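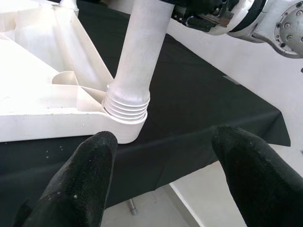 A student in last October's section asked whether a rental agreement really needs to be read all the way through, when every one of them says more or less the same thing. It's a fair question, and I've been chewing on it ever since, so these notes are my long answer. They go with the second evening of the course, and I'd love it if you read them with a pencil in your hand and a cup of something nearby.

Household Paperwork for Grown-Ups
Session 2: Reading a lease
Findstead Evening Classes
Handout revised 29/05/2024

1. What a lease is

A lease is a promise that runs in two directions. You promise to pay and to take decent care of the place, and the owner promises to let you live there in peace and to keep it fit to live in. Most of the pages are there to spell out what happens when one of those promises gets bent a little. People tend to read the rent, the dates and the signature line, and skip the rest (I did this myself for years, and it cost me a deposit on a very nice apartment with a very leaky window).

Our practice lease is the one for the upstairs unit at the Rovuvik building. It has 15 numbered clauses, and we'll go through them slowly. Please don't worry if you only get halfway before class.

2. Words that trip people up

Term: how long the lease lasts. Check whether it ends by itself or rolls over month to month.

Notice: how far ahead you have to say you're leaving, and in what form. "In writing" may or may not include e-mail, so look for a line that says.

Joint and several: everybody on the lease can be asked for the whole rent. If your roommate moves to another state in the middle of the winter, the owner can come to you for all of it. We'll spend a good long while on this one.

Normal wear and tear: the ordinary fading and scuffing that comes from living somewhere. It should not come out of your deposit, though where it stops and damage starts is something people argue over endlessly.
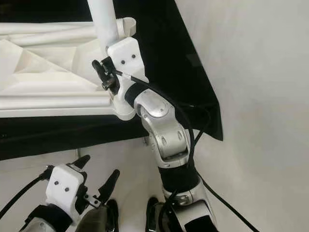

Quiet enjoyment: an old phrase, and a lovely one, I think. It has less to do with noise than you'd guess. It means the owner can't keep dropping in or otherwise get in the way of your living there.

3. The deposit, worked through

Say the deposit on the Rovuvik unit is $2000. When the tenant moves out, the owner takes off $121 for a broken closet door and $111 for cleaning the oven. That leaves $1768 to be returned. Now go back to clause 9 and see what it says about cleaning. Does the tenant have to leave the oven clean, or only the apartment "in good order"? Would you pay the second charge? Write down your reasons — we'll compare them in class, and I expect we'll disagree, as every group so far has done.

Rules on how quickly a deposit has to come back are different from state to state, so look up your own before you write an angry letter. A calm letter usually does better anyway, and we'll draft one together in Session 3.

4. Before next time

Read the Drirnamau lease in your packet, the long one with the small print. Circle every "shall" and every "may," and notice who is bound by each. Bring your own lease too if you have one and don't mind, with the names covered up. We meet in the Park Street room again, and the side door will be open early for anyone who'd like to go over the deposit problem first.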